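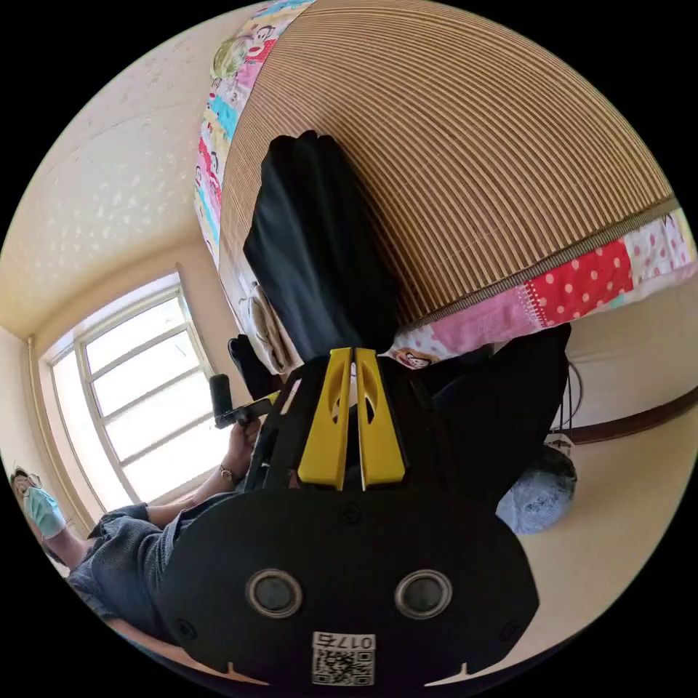 手持ちグリッパーで家事を記録する現場に、ようやく「作法」ができつつある。寝室で服を扱う。それだけの作業に、Hevaの手順書は811行。長い。でも読むと、だいたい納得する。

まず番号。機体のラベルと記録ファイルを必ず突き合わせる。左右の取り違えが一番多いミスだと、編者のJana Frerichsは言う。「後からは直せません。直せたと思ったデータが一番こわい」

次に人。撮られる側の同意は書面で、部屋ごとに取り直す。顔が入る前提で保管の鍵を分ける。マスクをしていても顔は顔、という扱い。家の中の私物も同じ。洗面台、タオル、ベッドの端にかけた鞄。住んでいる人の暮らしが写るのだから、公開の前に住人がもう一度見る。ここは例外なし。

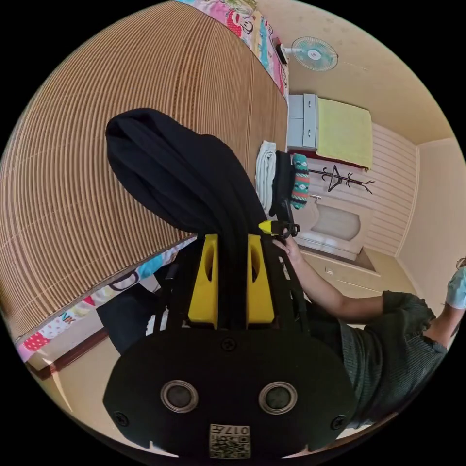 布の規定がいちばん揉めたらしい。黒い服は折り目が見えにくく、どこを掴んだか判定が割れる。Mukhamの案は「端から指二本分」。Ostermannは反対。服の形で変わるだろう、と。結局、つかむ位置は作業者の判断、ただし掴み直しは消さずに残す、で落ちついた。失敗も記録。きれいな回だけ集めるのは禁止である。

作業時間の上限もある。連続25分で交代。手首にくるのだ。現場指導のNhyira Wumbeiは「30分でも平気という人ほど、持ち方が雑になてくる」。 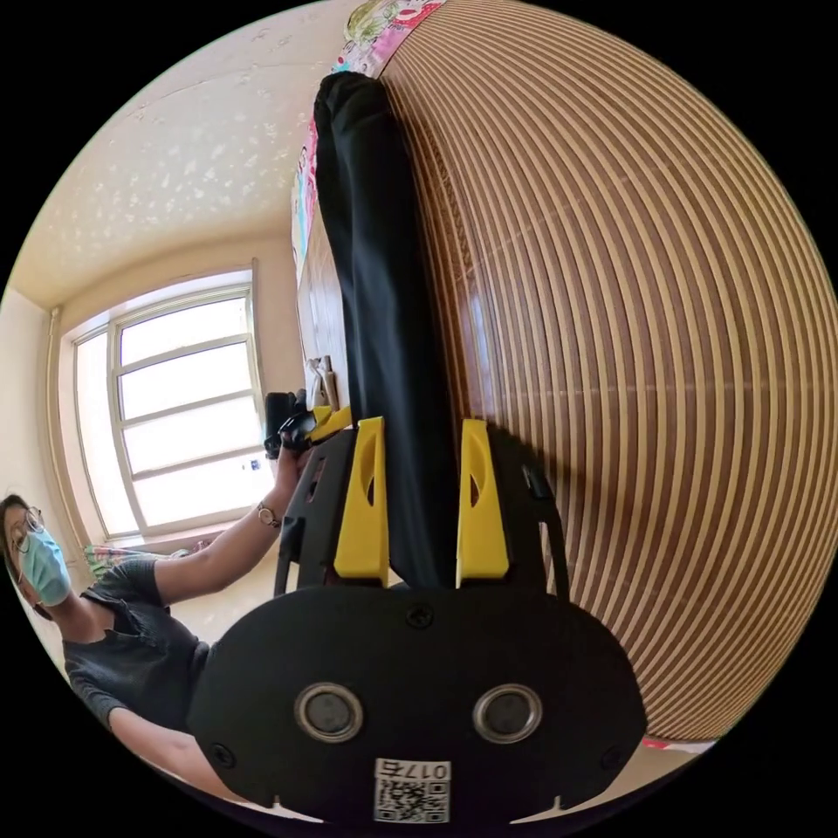

点検は朝と昼すぎの二回。指の緩み、ねじ、レンズの汚れ。一項目でも空欄なら、その半日分は保留になる。Provumの監査では、約1000件を抜き出して保留の理由を調べた。多かったのは故障の類ではなく、点検表の書き忘れ。紙をやめたいという声は強いが、手袋で端末は打ちにくいとの反論もあり、まだ決まらず。

改訂版の草案は2月に回覧される。二人一組の作業で、どちらが中断の合図を出すか。今の版には一行もない。Frerichsのメモには「両方、声に出しす」とだけある。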